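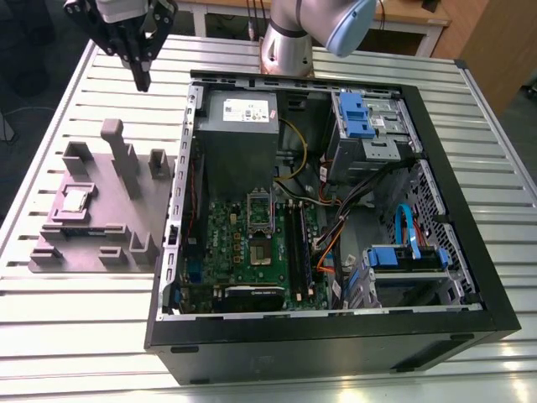
Disberg open day, PC assembly cell – notes and questions

slatbed
Went to the Disberg open day in October, mostly for the assembly cell. The job was seating a CPU in a used tower: case on its side, panel off, retention frame up, processor waiting in a square recess on a printed fixture plate. Two-finger gripper, no vacuum tool. I stayed for 13 cycles. Takt on the info sheet was 60 seconds for pick, place and close. Has anyone here run socket insertion with parallel fingers? I would have expected suction.

ferrule_9
Suction is the usual choice for a flat lid. With fingers you grip the edges of the package, so the pocket on the plate needs clearance on two sides. Did it have that?

slatbed
I couldn't see from behind the barrier. The plate also has U-shaped brackets and a tall post on it, and a row of low notched blocks along one edge. The presenter only covered the chip recess.

Torque_Log
Notched blocks could be for holding memory modules on edge. Guessing.

mk_huder_user
I was there in the afternoon. 60 seconds is the programmed time. Two of the cycles I watched stopped before the lever and were restarted by hand. Fine for a demo, but it should be on the sheet.

slatbed
No stops in the 13 I watched. Mine were in the morning.

mk_huder_user
Then they changed something over lunch, or the case had shifted. It was just sitting on the aluminum slats as far as I could tell. A tower with rubber feet and a sheet of black outer shell is a poor datum. You want to locate off the motherboard, and for that you need vision.

ferrule_9
Disagree. Clamp the case and touch off on the socket frame once per unit. We do that at work on a Huder controller and it holds all shift. Vision adds a calibration you then have to maintain.

mk_huder_user
Once per unit is a probing cycle. Add that to your 60.

ferrule_9
Four seconds. I can live with it.

Torque_Log
What about the cables? There's a yellow one looped across the middle and a whole bundle running down from the drive bays. I'd worry more about the wrist snagging those than about the socket.

slatbed
Asked that. The answer was that the approach is vertical and the cables are dressed by a person beforehand. So the cell does the chip, and the loom is still manual.

nine_pin
The Bandano people showed a similar cell in Bragança and quoted 500 insertions on one socket before they swapped the board. Did Disberg give a number?

slatbed
900, across several boards. No breakdown by board and nothing on bent pins.

ferrule_9
Without the breakdown I wouldn't compare the two.

nine_pin
Agreed. I'll write to Disberg and post whatever they send.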